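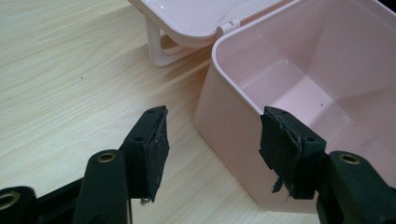 Kerari says its new storage box will end the messy drawer

31 July 2025

Another plastic box wants to organize your home. Kerari put its hinged-lid box on sale this week, and the company is calling it "the last box your desk will need." Buyers have heard that sort of thing before.

The box comes in light pink only for now. It has rounded corners, a thick rim and a lid that swings back on a hinge, so there is no loose top to lose behind the couch. It sells for $17, or $68 for a set of five. That works out to a saving of $3.40 a box, provided you wanted five of them.

Kerari first showed the box in May and said then that it would cost $13. A spokesperson blamed the jump on shipping and would not say whether the price might come back down. The company also promised other colors at the time. Those are now listed as "coming later," with no month given.

The bigger claim is that a lid makes people tidier. Kerari points to a trial it ran with its own customers, but it has not published the results or said how many homes took part. Anyone who owns a junk drawer may have doubts. A closed box hides clutter very well – it does not sort any of it, and what goes in on Sunday night can easily stay there until the next move.

There is also the matter of stacking. The product page talks up shelf space, yet a lid that opens upward and back needs room above and behind it. On a table that is no trouble. On a tight shelf, or under another box, you would have to pull the whole thing out each time.

Schouten, the homeware chain, will carry the box in its Standusach store from next week. Shoppers there can at least try the hinge before they pay. Kerari is offering returns on unused boxes only, and the buyer covers the postage.

Recent items
Schouten drops free delivery on small orders
Stavevier recalls folding step stool
Are drawer dividers worth the money?
Standusach market hall to reopen with fewer stalls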